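Josefien Vandenberghe had been buying and selling secondhand bedding for six years before she rented a shop for it. Her store, Nitwood, opened in Gratholm in the old Verstraete shoe shop, and she kept the shoe shelves because they turned out to be the right depth for a folded double sheet.

She now has 4,000 pieces in stock, most of them sheets and pillowcases, with a back room for blankets. "People think of it as a winter trade, but sheets sell all year," she says. "Blankets go from October on and then stop dead in March."

She grew up in a village outside Girkaren, where her mother ran a guesthouse with 21 beds. Changing them was a summer job for all the children. "I could fold a fitted sheet when I was eight. I didn't like it. I still don't like fitted sheets, and I only take them if the elastic is good."

Most of her stock comes from house clearances. She drives out in the mornings, usually before seven, and buys by the box. Some families want to talk about what is in the closets and some want the closets empty by lunch. She pays the same either way.

What sells best has changed. When she started, customers asked for plain white linen and would not look at anything printed. Now the prints go first, especially flowers from the sixties and seventies. "I used to cut those up for dust sheets. I threw out hundreds of them. I try not to think about it."

Condition matters more to her than age. She holds every sheet up to the window to look for thin patches, which usually show in the middle third, where people sleep. A sheet that is worn there but sound at the sides can be cut down the center, turned and sewn back together with the old edges on the inside. Her grandmother did it as a matter of course. Vandenberghe offers it as a service and gets perhaps one order a month.

"They don't like the seam," she says. "I tell them they'll stop noticing it in a week. They don't believe me."

Stains are a separate question. She soaks cotton overnight in cool water before anything else, and she will not use chlorine bleach on old linen. Rust marks she leaves alone. Yellow fold lines come out more often than people expect, though it may take three washes. Everything is dried outside when the weather allows, on lines behind the shop.

The rent was the hard part of the first year. It took 2,000 a month before she had sold a pillowcase, and for a while she worked evenings at a bakery to cover it. She has no plans for a second location. She has been asked to sell online and has tried it twice. Returns ate up the profit both times, mainly over color.
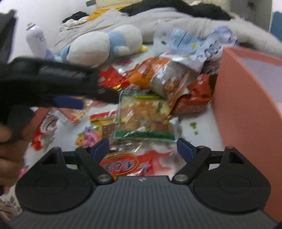 GRATHOLM, December

The shop is busiest now, with visitors coming and spare beds to be made up. Vandenberghe keeps a table by the door with sets at 20 each, matched as closely as she can manage.

Asked what she sleeps on herself, she says a floral cotton sheet that was once part of a pair. The other one was sold by mistake to a couple furnishing a rental. "I'd buy it back," she says. "They have my number."

She advises customers to own three sets per bed and to rotate them, putting the clean one at the bottom of the pile. She does not iron, and she doesn't think a sheet has to be saved for guests. If it gets eaten on, it can be washed.

In the new year she wants to clear the back room and put in a cutting table. The blankets will have to go upstairs, where the roof needs looking at first.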